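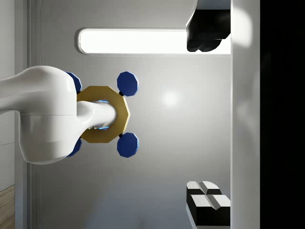 Glänzendes Weiß neben einem goldfarbenen Ring, gerendert.

Weiße Hochglanzflächen beleuchten und rendern

Mittwoch, 19. März

Weiße, glänzende Oberflächen geraten im Rendering leicht zu hell oder zu flach. Diese Anleitung beschreibt einen Ablauf, der mit fast jedem Renderer funktioniert. Die Menünamen stammen aus Tarnus, in anderen Programmen heißen sie ähnlich.

Was Sie brauchen
Ein fertiges Modell mit sauberen Normalen
Drei Flächenlichter
Eine neutrale Umgebung (HDRI oder Farbverlauf)

Schritt 1: Grundfarbe festlegen
Stellen Sie die Grundfarbe nicht auf reines Weiß. Ein Wert knapp unter 0,8 (linear) reicht aus und lässt Platz für die Glanzlichter. Die Farbe bleibt neutral, eine warme oder kühle Tönung kommt später über das Licht.

Schritt 2: Rauheit einstellen
Beginnen Sie mit einer Rauheit von 0,2. Bei niedrigeren Werten spiegelt sich die Umgebung deutlich, und jede Lampe wird als Form sichtbar. Für lackierte Teile legen Sie eine Klarlackschicht darüber und erhöhen dafür die Rauheit der Grundschicht auf 0,4.

Schritt 3: Kanten brechen
Perfekt scharfe Kanten fangen kein Licht. Geben Sie allen sichtbaren Kanten eine kleine Fase mit zwei Segmenten. Prüfen Sie danach die Schattierung im Ansichtsfenster. Dunkle Flecken an den Ecken deuten auf falsche Normalen hin.

Schritt 4: Licht setzen
Das Hauptlicht steht seitlich über dem Objekt und ist mindestens so breit wie das Objekt selbst. Das zweite Licht kommt von der Gegenseite mit einem Drittel der Stärke. Das dritte steht hinten und zeichnet den Umriss nach. Schalten Sie die Lichter einzeln ein und machen Sie von jedem eine Vorschau mit 16 Samples.

Schritt 5: Unterseiten kontrollieren
Die Rundung eines weißen Körpers erkennt man vor allem am grauen Verlauf auf der Unterseite. Fehlt er, ist die Umgebung zu hell. Senken Sie ihre Stärke in kleinen Stufen. Eine dunkle Bodenplatte außerhalb des Bildes hilft ebenfalls.

Schritt 6: Metallische Teile
Für goldfarbene Teile den Metallwert auf 1 setzen und die Rauheit auf 0,3. Metall braucht etwas zum Spiegeln. Vor einem einfarbigen Hintergrund wirkt es oft braun, dann genügt meist ein schmales zusätzliches Flächenlicht.

Schritt 7: Endausgabe
Rendern Sie mit 100 Samples und eingeschalteter Entrauschung. Bleiben in den Glanzlichtern helle Punkte stehen, begrenzen Sie das indirekte Licht. Speichern Sie als EXR mit 16 Bit, damit sich die Belichtung nachträglich ändern lässt.

Häufige Fehler
Bild insgesamt grau: Belichtung zu niedrig, Grundfarbe nicht anfassen.
Streifen auf Rundungen: Netz feiner unterteilen oder glatte Schattierung aktivieren.
Farbstich im Weiß: Umgebungsbild entsättigen.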